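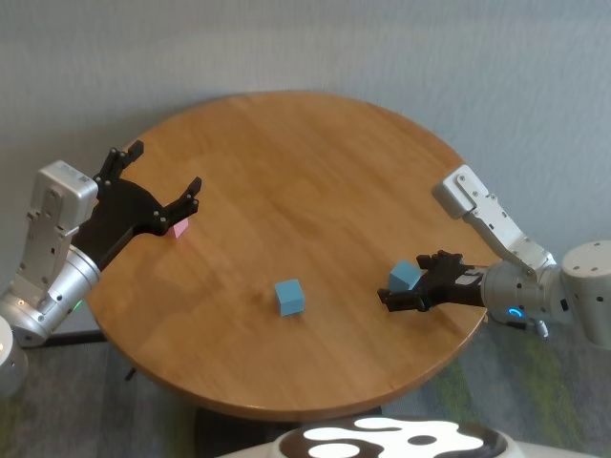
Mein Platz für die nächsten Stunden: runder Holztisch, graue Wand davor.

So, Leute, jetzt muss ich doch mal einen Thread über Declercq machen. Die haben heute früh bekannt gegeben, dass sie die neue Ruder-Kollektion rausbringen, und ich bin seitdem nicht mehr zu gebrauchen. (1)

Für alle, die das Label nicht kennen: kleines Modehaus, eigentlich Mäntel und Strick. Und ausgerechnet die kleiden jetzt den Ruderclub Inley ein! Einteiler, Regenjacken, sogar die Mützen fürs Ufer. Sportmode von Leuten, die bisher Wollmäntel gemacht haben, ich liebe es. (2)

Entworfen hat das Ganze Elínborg Hallgrímsson. Sie ist früher selbst im Vierer gefahren, und das merkt man an jeder Naht. Am Rücken sitzt der Stoff höher, damit beim Vorrollen nichts hochrutscht. Wer mal bei fünf Grad und Gegenwind auf dem Wasser saß, weiß, wovon ich rede. (3)

Die Farben! Dunkelgrün mit einem schmalen Streifen in so einem ganz blassen Rosa. Ich war erst skeptisch, dann habe ich mir den kurzen Clip vom Training dreimal angeschaut und jetzt will ich alles in Dunkelgrün haben. (4)

Elsie Tamihana, die Schlagfrau, trägt im Clip die Jacke mit dem halben Reißverschluss. Sie schreibt dazu, dass sie das Ding im November schon als Muster hatte und es seitdem kaum ausgezogen hat. Glaube ich sofort, die Ärmel sind endlich mal lang genug für Ruderarme! (5)

Der Haken: Es gibt von der Jacke nur 856 Stück. Von den Mützen immerhin 3000. Ich habe mir schon einen Wecker gestellt und den Laptop ans Kabel gehängt, man kennt mich ja. (6)

Kurze Antwort an die vielen, die fragen: Nein, die Einteiler kommen nicht in den freien Verkauf, die sind nur fürs Team. Finde ich schade, kann es aber verstehen. Die Regenjacke kommt wohl später noch in einer zweiten Farbe, da steht aber noch kein Termin fest. (7)

Und bevor jemand mit Prilider kommt: Ja, deren Lauftights vom letzten Jahr waren auch toll, die habe ich bis heute im Dauereinsatz. Aber das war halt reine Funktion. Bei Declercq sieht man, dass jemand richtig Spaß am Schnitt hatte (dieser Kragen!!). (8)

Nachtrag zur Größe, weil es in den Antworten steht: Fällt laut Größentabelle schmal aus. Ich nehme eine Nummer größer, da passt im Winter noch ein Pulli drunter. Wenn jemand von euch die Muster schon anprobieren konnte, bitte unbedingt melden, vor allem wegen der Schultern. (9)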